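Trorness Hand Gripper – Set-up and Teaching Guide
Section 3: Showing a task by hand

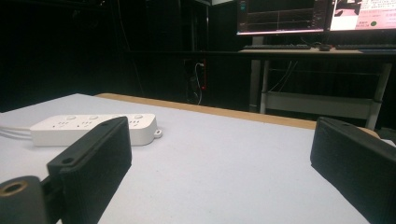

Page 16

3.1 What this section covers

Use this section when you want to record a task by moving the hand gripper yourself. If you plan to drive the arm from the remote console instead, finish 3.2 and 3.3, then go to 3.7. The arm does not need to be powered for hand teaching, and we suggest leaving it off until you are ready for playback.

The steps use a power strip on a table as the work item. Any item that fits between the fingers can be taught the same way. Items with a cable attached take more care, and the notes for them are marked "Cable."

3.2 Preparing the table

1. Clear the part of the table where the item will be picked up and set down. Wipe the surface and let it dry.

2. Choose a surface that is matte. On a glossy top the tracking software can mistake a reflection for an edge and the recorded path will drift.

3. Light the table more strongly than the rest of the room. A dark curtain or wall behind the work area is fine. Screens in the background are also fine if they do not shine directly into the lens.

4. Place the item where an operator would normally find it. Do not line it up perfectly with the table edge every time. Small changes in position between recordings help the robot later.

5. Cable: lead the cable off one side of the table and keep it away from the place where you will set the item down. Leave enough slack for the full lift.

Caution: Use only a power strip that is unplugged at the wall, with nothing plugged into its outlets. Check this yourself before each session, even if the last person says it was done.

3.3 Checking the fingers

The fingers are printed parts, and a ridged surface is normal. Replace a finger if a layer has split or if the tip is chipped.

1. Look at the screws on each finger. Tighten any that turn under light finger pressure. Stop when the screw is snug, as the plastic will strip before the screw does.

2. Check the threaded inserts in the mounting pieces. An insert that spins in its hole must be replaced before you record.

3. Squeeze the trigger slowly until the fingers meet, then let go. They should open fully without sticking.

4. Look at the live view in Tirnine. Both fingers should show at the bottom corners of the picture when the gripper is open, with clear table between them. If only one finger shows, loosen the camera clamp, turn the camera until both appear, and tighten the clamp again.

Note: It is normal for a finger to hide part of the item during the approach. The software uses the views before and after to fill in the missing part. If the whole item is hidden for more than 2 seconds, the recording is flagged and you will be asked to repeat it.

3.4 Setting the start point

1. In Tirnine, open the Teach tab and select New Task. Type a short name that says what is done, such as "lift strip, place right."

2. Hold the gripper low over the table with the fingers open.

3. Press the side button once. Wait for the short tone.

4. Hold still until the second tone. The start point is now saved.

If the second tone does not come, the tracker has not found enough detail in the view. Tilt the gripper up until the table edge is in view and try again. A plain surface with no visible edge is the most common cause of this fault.

3.5 Recording the task

1. Press and hold the side button until the recording tone sounds, then release it.

2. Move toward the item at the speed you want the robot to use. Going slower than this does not improve the recording, and it makes playback slow as well.

3. Bring one finger down on each long side of the item. For a power strip, grip across the narrow width – not end to end – and stay clear of any mounting tab.

4. Squeeze the trigger until the item is held. Pause briefly before lifting.

5. Lift straight up, move to the new place, and lower the item until it touches the table.

6. Release the trigger and back away along the same line you came in on.

7. Press the side button to stop.

Cable: if the cable pulls the item around during the lift, stop and discard the recording. Move the cable and begin again from step 1. Do not hold the cable with your free hand, because your hand will be recorded as part of the task.

Keep your other hand out of view at all times, including while you press the button.

3.6 How many recordings to make

For a single item with no cable, 16 good recordings are normally enough for a first playback. For an item with a cable, plan on 100. Move the item a little between each one, and turn it to a new angle every few recordings.

Review each recording before you save it. Select Discard if:

– the item slipped or was dropped
– the fingers pushed the item before gripping it
– you changed your mind partway and corrected the path
– another person reached over the table

A drop that you pick up and finish cleanly can be kept, but save it under Recovery. Mixing recovery recordings in with the main set will cause the arm to hesitate at the lift.

3.7 Teaching from the remote console

1. Complete the arm safety check in Section 2.

2. Clear everyone from the marked area and switch the arm on.

3. Select Console in the Teach tab. The Start Point and Record buttons now appear on the screen and replace the side button on the gripper.

4. Follow 3.4 and 3.5 using the hand controller.

Caution: The arm follows the controller as soon as the grip sensor is pressed. Set the controller down only after you have selected Hold.

Hand and console recordings can be stored in the same task if the fingers and camera angle match. Kudcombe arms need the adapter profile loaded first. On Yousafzai arms the profile is built in.

Revised November. Section editor: Sheila Hebden. Continue to Section 4, First Playback.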